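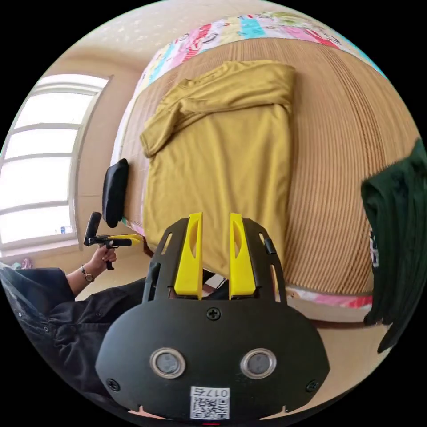 Figure 1. Bed in the bedroom.

4. Placing the Akau dehumidifier in a bedroom

Read section 3 before you start. The unit must stand upright for one full night after transport. If it was carried on its side, the oil in the compressor needs this time to go back to its place.

4.1 Choosing the position

1. Choose a flat, hard floor. A thick carpet blocks the lower grille.
2. Keep a free space of 3 feet between the front outlet and the bed.
3. Do not let blankets or curtains hang over the unit.

Note: An outside wall is usually the dampest one, but it is also where many people have the radiator. In this case use the opposite wall.

4.2 First start

1. Push the water tank in until it clicks.
2. Put the plug directly into the wall outlet. Do not use an extension cord.
3. Press POWER, then hold MODE until the moon symbol is lit.
4. Set the humidity to 50 percent and close the door and the windows.
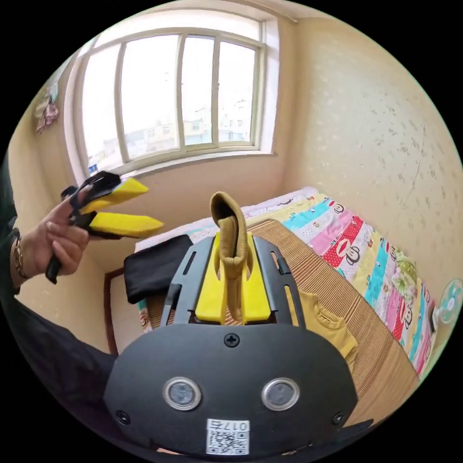 The fan runs at high speed during the first hour and the sound can disturb a light sleeper, so we advise to make the first start in the morning. After this hour the unit changes to night speed by itself.

CAUTION: Do not dry wet clothes on top of the unit. Water can enter the control panel.

If the display shows 207, the tank is full or is not seated well. Empty it, dry the float with a soft cloth and go back to step 1. 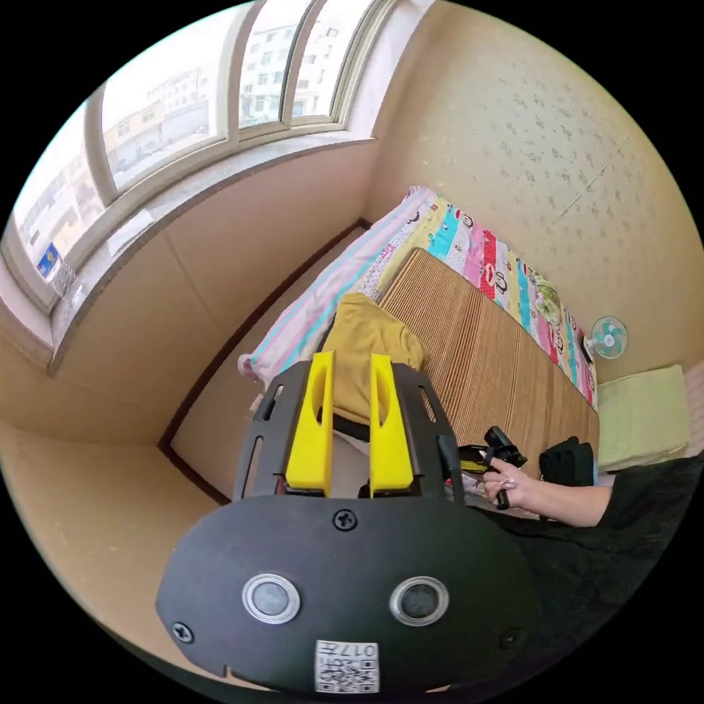 Figure 3. Beside the bed.

4.3 Filter

Wash the filter every two weeks with lukewarm water, without soap. Let it dry completely before you put it back. Replacement filters have order number 1096.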